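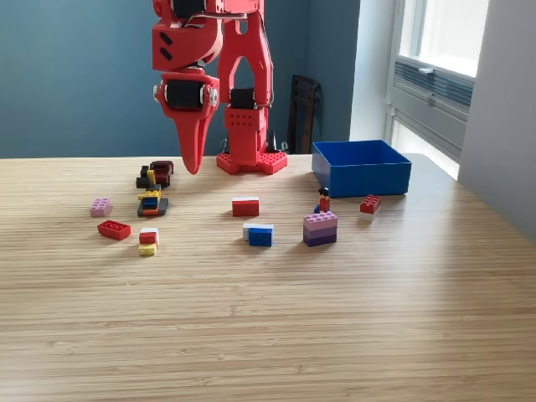
Heriberto Rivadeneyra wants it on record that the Floltalley bus shelter is still in the wrong place, and that he told us so before the concrete was poured. He is correct. It is on the shady side of the road, facing a hedge, and the bus stops opposite.

Floltalley Rural Transit - progress report, May

Ridership. The Drallora loop carried 1157 passengers this period. We had promised you more, on the strength of a survey in which everyone said they would ride the bus and then, it seems, drove home. The morning run is healthy. The 2:50 p.m. run carries mainly the driver.

Shelters. Of the 18 shelters in the grant, 11 are up. Four more have bases and no roofs, which riders have described to us in some detail. The other three are waiting on Quintero, where the county and the landowner each believe the other owns the verge. We have letters from both saying so.

Moving the Floltalley shelter will take 50 percent of what is left in the contingency line. We would like your permission to spend it. The hedge has been offered as a cheaper thing to move, but it belongs to the church.

Timetables. The new printed timetable went out with the Saturday times under Sunday. Corrected copies are on the buses, and the old ones are on most of the refrigerators in Drallora. We plan to mail a second round in a different color.

Ticketing. The Dritora card readers work well in dry weather. The supplier has agreed to look at the seals.

Next period: finish the roofs, settle Quintero, and try the afternoon run at 3:40, when school lets out. A revised budget is attached, with the shelter move on its own line.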